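Covering a Kitchen Worktable with Kraft Paper and a Tape Grid

I've covered a lot of tables over the years, and I keep coming back to brown kraft paper and blue painter's tape. It's cheap, you can write on it, and when it gets gross you roll the whole thing up and start over! My last roll cost me $19 and I'm still using it.

Step 1: Lay the paper

Clear everything off and wipe the table down. Roll the paper out the long way and leave a little extra at the near end. Mine always wants to curl there, so I let it sit for 45 minutes before I tape anything (go have a coffee). Smooth from the middle outward with your forearm.

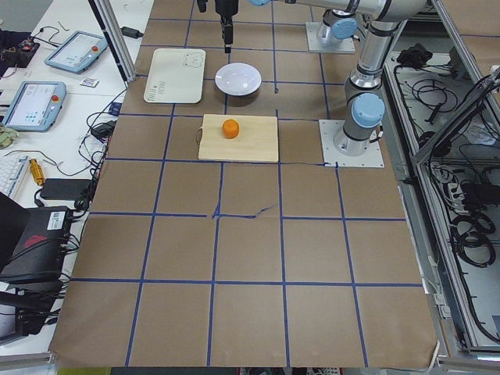
Step 2: Tape the grid

Run your long strips first, then the crosswise ones. Pull the tape off the roll a bit at a time and press as you go — if you stretch it, it creeps back and drags the paper into wrinkles. I eyeball my squares. My friend Tadhg uses a yardstick and his look much nicer, but mine work fine for setting things out.

Step 3: Set out your stuff

Start with the biggest pieces, usually the cutting board, and fit the plates in after.
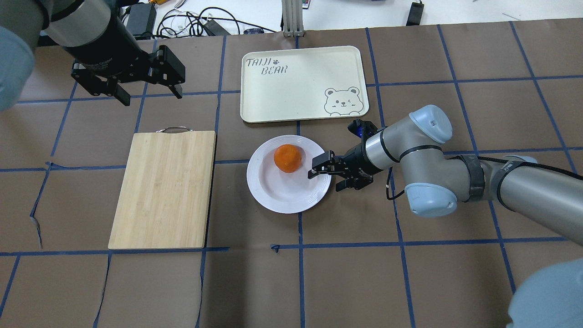

I like fruit on a plate before it goes anywhere near the board, mostly so I know what I've got. Small citrus will wander if the table isn't level, and a slightly raised rim like the one on that white plate is enough to stop an orange from rolling off. Bowls go toward the back, where I won't knock them with my elbow.

If the paper tears, slide a scrap underneath and tape over the rip.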